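I've been meaning to write about pocket squares since February, when I bought a bag of suiting offcuts from Brallier and decided I'd never pay shop prices again. So far I've hemmed 3 of them (one is a bit of a trapezium, we don't talk about that one).

What I've learnt is that the hem matters far more than the cloth! Roll it tiny, use a fine needle and put something good on the radio, as it takes me a whole evening to get round all four sides. Wool is lovely but bulky in the pocket, so I keep it for winter jackets. Cotton behaves itself and presses beautifully. Silk slid off my lap 2 times before I'd even threaded up, so silk can wait.

Next on the list is a plain white one for a wedding, and then I'd like to try a contrasting thread, maybe a dark red if the haberdasher on Fitzgerald has any in on Monday.

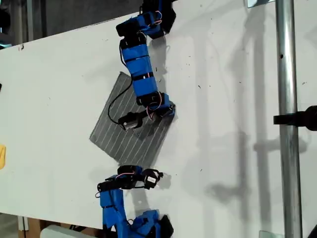
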